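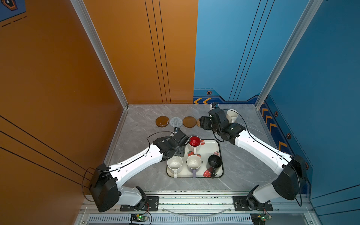 A reader in Jeterstead asked why marble has stripes in it, and whether somebody paints them on.

Real marble gets its stripes underground. It starts as limestone, a rock made mostly from old shells and bits of coral. Over a very long time the limestone is buried deep, where it is squeezed and heated. It doesn't melt. Its tiny grains grow into bigger crystals that lock together.

Pure marble is white. Clay, sand or iron mixed into the limestone makes **veins** and swirls. Iron can turn them red or yellow. Gray often comes from carbon.

Some floors and counters only have a marble pattern, which is printed or mixed in at a factory.

## Try it

Press two colors of clay together, then fold and squeeze them 21 times. Cut the lump in half and look at the lines.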